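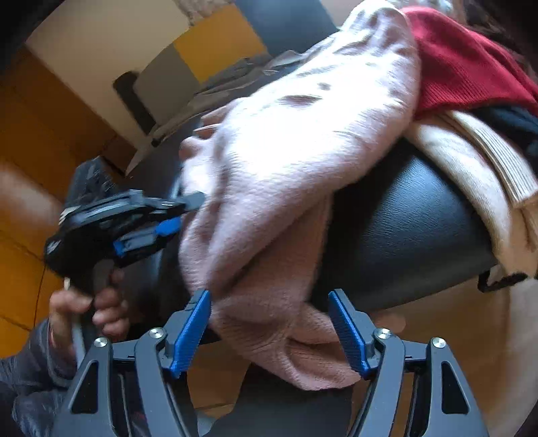 Knitwear draped over black padding: pink, deep red and cream.

The Padded Seat Is Not a Shelf
Opinion — Fabric Care and Storage
26 November 2019

Most written advice on knitwear concerns washing. Water temperature, detergent, spin speed and drying position all get their paragraphs. Storage gets one line, usually "fold, do not hang," and the interval between wearing a sweater and folding it gets no line at all. I consider that interval the main source of avoidable damage in an ordinary household, and I would like to see it treated as a storage condition in its own right.

The interval has a location. In most homes it is a piece of upholstered furniture: a chair, a bench, the arm of a couch. A garment comes off, it is too clean to wash and not clean enough to go back on a shelf with the others, and it is put on the nearest padded surface. A second garment joins it. By the end of the week the furniture holds a mixed load in several fibers and several colors, and the lowest layer has been under the others for days.

I kept a log of this in my own apartment in Warnville, beginning in March. The log covered 34 knitted items and ran for 277 days. Each entry recorded the item, the surface, the time it was put down and the time it was either folded away or washed. The median stay on furniture was 56 hours. The shelf, which was designed and paid for to hold sweaters, was in many weeks the second busiest location. One household is a small sample, and I make no claim beyond it, but I have described the figures to enough people to doubt that they are unusual.

Three things happen to a knit during such a stay, and they do not carry equal weight.

The first is deformation under its own load. A knitted fabric is a system of loops. It stretches because the loops change shape, and it recovers because the yarn has some spring. Recovery depends on load and time. A sweater lying flat carries almost no load. A sweater hung diagonally over the edge of a cushion carries the weight of everything below the edge, and the line where it bends takes most of it. Wool tolerates this better than cotton. Cotton and many cotton blends have poor recovery, and a heavy cotton cardigan left over an edge will show a longer front on one side. Ribbed bands deserve separate mention. Rib is the most elastic part of the garment and does the work of holding the hem or cuff to the body. When it is bunched or rolled under other items it sets in that shape, and a cuff that has set wide is difficult to bring back without steam.

The second is light. I see this ignored more than anything else. Furniture tends to be placed where people want to sit, and people want to sit near windows. Pale pinks and reds are among the shades I would least like to leave in strong light, and a draped garment is exposed unevenly: the raised part receives full light while the folds are shaded. Uniform fading can pass for age. Fading with an edge cannot. A sweater that has spent part of a summer in the same position can carry a lighter patch whose outline matches the drape, and no laundry process will correct it. A drawer would have prevented it at no cost.

The third is contact between colors. Dry contact is mostly harmless. Damp contact is not, and knitwear that has just been worn is often slightly damp, particularly at the underarm and the collar. A saturated red against a pale pink or a cream is the combination to avoid. I would put dark navy in the same class. The transfer is usually faint and is usually blamed on the wash.

Black upholstery adds a complication. Lint from a pale knit shows on it at once, so owners notice the lint and brush it off. They are less likely to notice movement in the other direction. Coated or leather-type coverings vary in finish, and some release a small amount of color or conditioner onto whatever rests on them. I would test any dark covering with a damp white cloth before leaving a cream sweater on it overnight. A smooth covering does have one advantage over woven upholstery, in that it does not catch loops. A grained one catches very few. If knitwear must rest on furniture, a smooth pad is mechanically the better choice and a bouclé cushion is the worst.

The usual objection is that all this is a matter of discipline, and that a tidy person would fold the sweater at once. I do not accept it. Folding a worn garment immediately and closing it in a drawer is poor practice. The fiber needs air to release moisture and odor, and moths prefer worn wool to clean wool. The person who drops a sweater on a chair is making a partly correct decision with the wrong equipment. What is missing is a surface intended for the purpose.

The specification is short. The surface should be flat and ventilated, with no edge inside the footprint of a folded sweater. It should be out of direct sun. It should hold garments in a single layer, or in separate layers with a gap between them, so that a red item and a cream item do not touch. It should be within reach of the place where clothes come off — if it requires a walk to another room it will not be used. Mesh drying trays of the stacking type meet most of these points. I have used a pair from Cister since the spring. They are plain, slightly too narrow for a long cardigan, and better than anything I have seen sold as a valet stand. The Skurkadside wall rack is handsome, but its rails are thin and will put a ridge across a shoulder.

Capacity should be limited on purpose. If the tray holds two garments, the third forces a decision about the first. Larger capacity defeats this, and the large Sopacua model is in my view a chair without the comfort.

I also suggest a time limit. Overnight is enough for airing in a heated room. After that the garment should be folded along the side seams with the sleeves laid across the back, or sent to the wash. I do not recommend rolling for anything with a ribbed hem, whatever the drawer organizers say. The rolled end is compressed on the inside of the curve and stretched on the outside, and the rib keeps both.

In the second part of my log, after the trays were in place, the share of items put away within a day rose to 90 percent. The remainder were mostly cardigans, which are taken off and put on again through the day and probably need a hook with a wide, rounded profile. I have not found one I would recommend. The ones sold for bathrobes are too narrow, and the padded hangers tested so far let the front panels drop unevenly when the buttons are left open.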